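Can machines do household chores yet? Table clearing as the test case
Household Automation Board, General Discussion

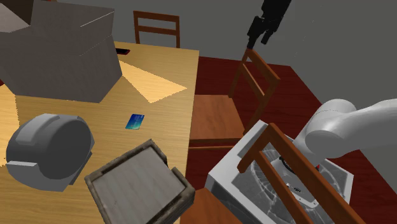
Opening post, by R_Ingvarsson
The simulated dining table is offered for comment by members. The task under discussion is to clear the tabletop and leave the chairs where they stand. My own position is that a machine able to do this in simulation is not yet ready to do it in a home. Our group at Hafstein ran 3,193 simulated attempts in February, and 286 ended with the table fully cleared.
Ragnheiður Ingvarsson

Reply 1, by cusau_floorlead
I must disagree in part. At the Cusau shop we have used an arm for sorting returned parts for over 2,000 hours, and it performs that duty acceptably. The bins do not move and the parts are known. A dining table should be judged by a different standard.

Reply 2, by Tirkari
The card is the item I would ask about. A flat card alone in the middle of a table gives two short fingers very little to hold. The large gray box presents the opposite problem. Were failures recorded by object?

Reply 3, by R_Ingvarsson
They were. The card accounted for the largest share. Sliding it to the table edge was permitted under our rules, but the chairs on that side frequently obstructed the wrist.

Reply 4, by skastermont_home
With respect, the chairs should then be moved first. Any person clearing a table would do so. A rule that forbids it measures the rule.

Reply 5, by cusau_floorlead
I do not accept that. A household may have good grounds for leaving a chair in place, and the machine must work around it.

Reply 6, by R_Ingvarsson
Both views are noted. We will repeat the trial with 4 chair arrangements and post the results by object in this thread.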